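Progress report to Dandarwood, second period
22/04/2020

## Where we are

The Mendia project asks whether a robot arm can take over small clearing and sorting jobs in a home or a shop, at a cost a small business could bear. The short answer for this period is that it can do parts of them, slowly, and only when things are laid out in a way it has met before.

Work has been in simulation throughout April. The planned sessions on the shop floor at Plarkera are on hold and we have not charged for them.

## Work done

- Built the bin task in the simulator. The arm has to take rectangular blocks out of an open bin and put them on the table.
- Ran 3000 attempts with the blocks dropped at random positions and angles.
- Changed the lighting between runs, including heavy shadows across the table, as the first version of the software was confused by them.
- Moved the control software to the new version from Surdu. This took longer than planned and cost us most of a week.

## Results

With one block in the middle of the bin, the arm lifted it out in 85 per cent of attempts. With two blocks the figure was lower, and it fell again when a block lay near a side wall. The usual fault is simple: one finger comes down on the rim, or on top of the block, and the arm stops.

We went through 323 failed attempts by hand. Most were poor choices of angle. A smaller group were good grips that slipped on the way up. We have a fix for the first kind under test and nothing yet for the second.

Speed is still poor. A single lift can take up to 3 minutes when the arm has to try again. A shop assistant would have emptied the bin and moved on to something else.

## What this means for real chores

Blocks are easy things to pick up. They don't bend, spill or tangle. Laundry, cutlery and mixed stock are all harder, and we would not claim that the present results carry over to them. Unpacking boxed goods of one size is the nearest real job, and we would like to make that the first shop-floor trial.

## Next period

- Finish testing the new angle choice.
- Add a second block size and a deeper bin.
- Agree a new start date with Plarkera.

Spending is slightly under plan because of the delayed sessions. We ask that the unspent travel money be carried forward.
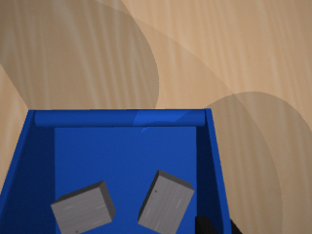
*Figure 1. Bin task in simulation, two blocks in the blue bin.*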